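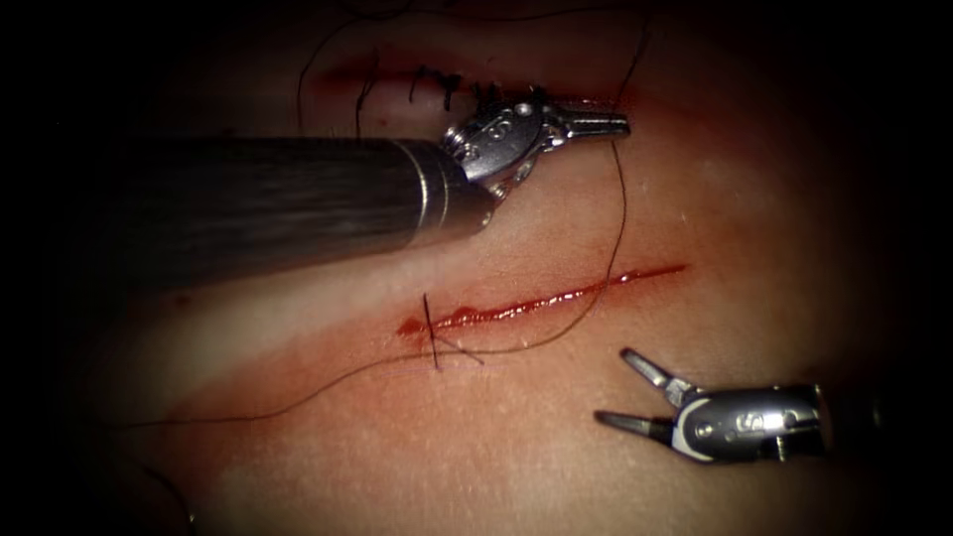

About Preltunstead Suturing School

Home | About | Courses | Practice Room | Contact

Print this page | E-mail this page

Preltunstead teaches wound closure to surgical trainees, theatre nurses and rural doctors who want more time with a needle and thread than a busy hospital roster allows. The school was started by Donal Hayes in two rooms on Ratgate and now has its own practice centre at Corden.

Our courses cover simple interrupted stitches, continuous closure, knot tying and thread handling. Everyone begins with short, straight incisions. Longer wounds come next, then parallel ones, where the second line has to be closed without dragging on the first. Stitch spacing and even tension are marked at every stage, and so is the state of the loose thread, which learners tend to leave lying across the wound.

Last year 632 people completed a course with us. Of those, 211 came from regional practices and stayed in the Noonan building next door. Classes are kept small, with one tutor to three learners, and the practice room has now seen over 3,000 hours of bench time.

Éabha Costello runs the teaching program and organises the tutors' roster. She also looks after repeat bookings, so please write to her if you need to finish a module you started in an earlier intake. The next intake is in May. Bring your own loupes if you wear them. Gowns, gloves and suture packs are supplied, and the practice room opens at 7.30 am.

Contact us | Privacy | © Preltunstead Suturing School | Back to top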